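Lultesico workshops open at Avalport with free power board program for renters and small offices

AVALPORT, 5 Feb 2024. Gesis, the household services co-operative, has opened registration for a program that helps renters, home workers and small offices sort out the way they power their desks, counters and benches. The program, called Lultesico, offers a home or workplace visit, a written plan and a short evening class. There are 300 places in the first intake and all of them are free.

Lultesico deals with the everyday end of electricity: the power boards, chargers, adapters, fans and lamps that people plug in themselves. It does not cover fixed wiring, switchboards or new wall outlets, which remain work for a licensed electrician. Where a visit turns up a fault in the building's wiring, the visitor will note it in the plan and the resident can pass the note to their landlord or strata manager.

"Most of the homes we go into were wired for a lamp and a wireless," said Fabrice Hamel, program manager at Gesis. "Now there's a computer, two phones, a fan and a printer all on the one wall outlet. People know it's untidy and they'd like a hand with it."

The program grew out of a trial in the Fawzy building, a former wool store put up in 1919 and since divided into flats and studios. Many of its rooms have a single double outlet, often behind a bed or at the far end of a bench. Tenants had been running leads across doorways to reach the spot where they wanted to work. The trial finished in September and Gesis decided to extend it to the rest of Avalport.

What a visit covers

Each visit takes less than an hour. The visitor begins with a list of everything plugged in at the main work area and asks which items are used daily, which are used now and then, and which have been left there since the last move. Items in the third group are unplugged and put away before anything else is done.

The next step is the position of the board itself. Lultesico recommends fixing it upright or along the back of a work surface, off the floor, where the switches can be reached from a seated position. Boards with a separate switch beside each outlet are preferred, as a fan or charger can then be turned off without pulling the plug.
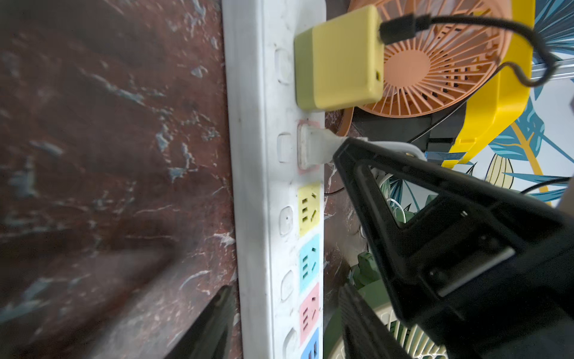 Order on the board matters too. Bulky adapters go at one end so that they don't cover the outlet next to them, and plugs with ordinary cords go after them. Spare outlets are kept together at the other end for things that come and go, such as a laptop charger or a glue gun. Some households like to give each outlet a colour and match it to a piece of tape on the cord. Capucine Pichon, who designed the visit checklist, said colour had worked well in shared studios during the trial.

"If three people use one bench, somebody always switches off the wrong thing," Ms Pichon said. "With a colour you don't have to follow the cord back with your hand."

Cords are then taken to one side and held with reusable ties. Visitors do not use staples or nails, and they do not run cords under rugs. A fan should sit on a firm, level surface with its cord leading away from the blades and away from the edge of the desk.

The written plan is left with the resident on the day. It runs to a single page and includes a sketch of the work area, a list of what is plugged in where, and any items that should be replaced. Boards that are cracked, discoloured by heat or loose at the outlets are listed for replacement. Surface grime and scuffs are not a reason to throw a board out, and the plan explains how to clean one: switch off at the wall, unplug everything, wipe the outside with a dry or barely damp cloth, and leave it to dry fully before use.

Evening classes

Residents who take part in a visit may also attend a class at the Gesis rooms in Avalport. Five classes will be held in the first intake. Gaspard Chevalier, a licensed electrician, will teach them. Topics include how to read the rating on a board, why one board should never be plugged into another, which appliances should go straight into the wall, and how to choose a board for a kitchen, a sewing table or a home office.

Heaters, kettles and toasters are dealt with in the first class. Mr Chevalier said these were the items he was asked about most often.

"The answer for a heater is the wall outlet, every time," he said. "For a desk fan and a phone charger, a decent board that isn't overloaded is fine."

Participants are welcome to bring a board from home to have its label explained. Boards will not be opened or repaired at the class.

Collection of old equipment

Gesis will also take back unwanted boards, chargers and adapters. Visitors can carry away a small bag of items at the end of each visit, and a collection bin will be kept at the front desk for people who have not booked one. Cords and plastic housings will be separated for recycling. Working chargers in good condition will be tested and passed on to tenants who need them.

Narendra Mishra, who rents a ground-floor studio in the Fawzy building and took part in the trial, said his bench had been rearranged in a single morning.

"I had a drawer of adapters and I couldn't have told you what half of them were for," Mr Mishra said. "We kept five. My fan used to be plugged in behind the shelves and I'd have to get down on my knees to turn it off. Now the switch is next to my elbow."

Who can apply

The program is open to anyone who rents a home in Avalport, and to businesses and community groups working from a single room or shopfront. Owner-occupiers may join the waiting list and will be offered places that are not taken up. Tenants do not need their landlord's permission for a visit, but they should ask before any board is screwed to a wall or bench. Removable mounting strips will be used where permission has not been given.

Applications can be made at the Gesis front desk or by post. Applicants are asked to give their address, the room they would like looked at and the times when someone will be at home. Visits will be booked in the order applications are received.

Media contact
Gaëtan Gaillard, Communications, Gesis, Avalport
Interviews with program staff and visits to a completed work area can be arranged on request.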